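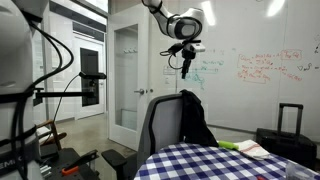 Open Day at the Stilen Lab: Mind the Tape

By Alfie Tindall
February

I have been to a fair few robotics open days and can report that the catering is improving. Stilen put on proper butter tarts. They also put on a two-hour program about safe working practice, which drew a bigger crowd than I'd have bet on, possibly on account of the tarts.

Our group had 7 people in it, led by Eilidh Mowat, who wrote most of the lab's house rules and has the tone of someone who has had to enforce them. She gave us the short version in the corridor. You read the sheet, you sign the sheet, you keep your hands behind the tape while the arm is enabled. One of the Vitell people asked what happened if you'd only skimmed the sheet. She waited until he went back and read it.

The rules themselves are sensible and a bit fussy, like most rules that get used. Every session has one named operator, and only that person calls "live". Anyone at all may call "stop". Chairs are to be pushed clear of the arm's reach before enabling, with the reach worked out from the longest tool fitted and not from the bare wrist. I liked that one. I have sat through a whole afternoon at MacLeish where the tool had been left out of the sum.

Cables get a page to themselves. They must be strapped to the body along their run, with enough slack at the joints that nothing goes tight at full stretch. The white machine we were shown had black straps around it at several heights and its thick cables held in behind them, and Eilidh still gave the loops at the wrist a hard look. Hand tools come off the bench before a run, says rule nine. There was a clamp with an orange handle lying on the bench. I wrote that down and she saw me write it down.

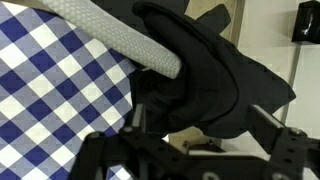

Soft goods are where I think most lab rulebooks go thin. Plenty of good practice has been written for boxes, and hardly any for things that fold, hang and wander off where they please. Stilen's draft asks for a slow speed near fabric, a check for buttons and drawstrings, and a clear view of both sides of the gripper throughout. The last of those is harder than it sounds: a black cloth bunched up over a gray bar, with more of it drooping between the two sides of a black gripper, leaves you guessing where one stops and the other starts. I suggested a rule about contrasting colours. Eilidh said it was in the next revision, in the voice of someone adding it to the next revision.

We finished with a talk on incident logs. The lab keeps 574 entries, near misses included, and the talk covered more of them than I was ready for. The fellow from Plutico wanted to know whether a high number made them look careless. Eilidh's answer was that she'd worry far more about a lab with four.

The draft rules are on paper at the front desk if you want a copy. Ask before noon, as the printer goes home early.

Last updated: February

Contact the author | © Alfie Tindall | Back to top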